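Haverford go to Prosthorpe this weekend having won 6 of their last 11, and their head coach does not want to talk about the table. "We look at it in May," he said after training. "Before that it's just something to argue over."

He was happier discussing the defense, which has dropped deeper since the loss at Pernel.

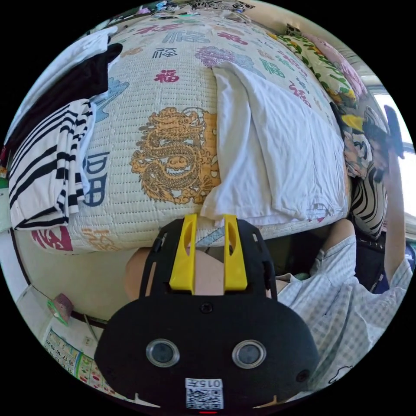 "We were leaving too much space behind the fullbacks," he said. "It's a simple fix — but players have to trust it."

Up to 300 away fans are expected to travel. Kickoff is at 3 p.m.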